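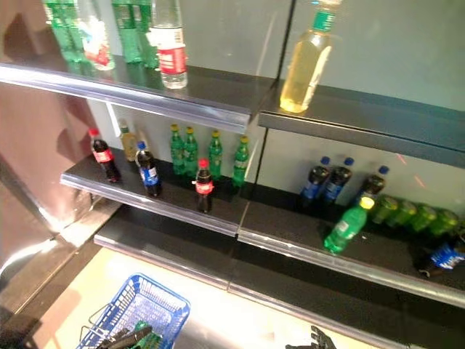
I gave up soda for May, mostly to shut my sister up. She follows one of those wellness newsletters, the Mockus one, and she forwards me every issue with the word "toxins" in it.

The claim was that after 14 days without sugar your taste resets. Fruit tastes like candy, coffee needs nothing in it, you sleep like a baby. I did the whole month. An apple tasted like an apple. Coffee without sugar was as bad on the last morning as it was on the first. I slept the same as ever, badly, with the window open.

What did change was my wallet. I used to buy a bottle most afternoons at the place on Drultport Road, and over $70 stayed in my account. Fine, I'll take it. But the newsletter never brings up money, maybe since it wants you to spend yours on Cedetti drops, which go in your water and taste like a wet pencil. I lasted five days with those.

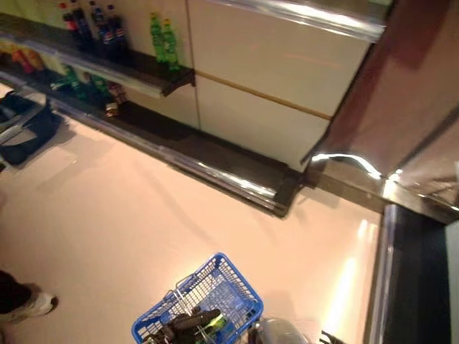
Cola and the green stuff, top shelf.

I'm not saying sugar is good for you. My dentist has views and I pay him for them. I just don't buy the reset. If you expect the apple to be amazing, you'll probably tell people it was. I had a Coke on the first evening of June and it tasted exactly how I remembered.

Comments

Lambros Pappas: Did the full month too and my coffee did taste better. Could be the new grinder.

grurkstead_gal: The drops are awful!! I still have two bottles if anybody wants them

tomw: So what did your sister say?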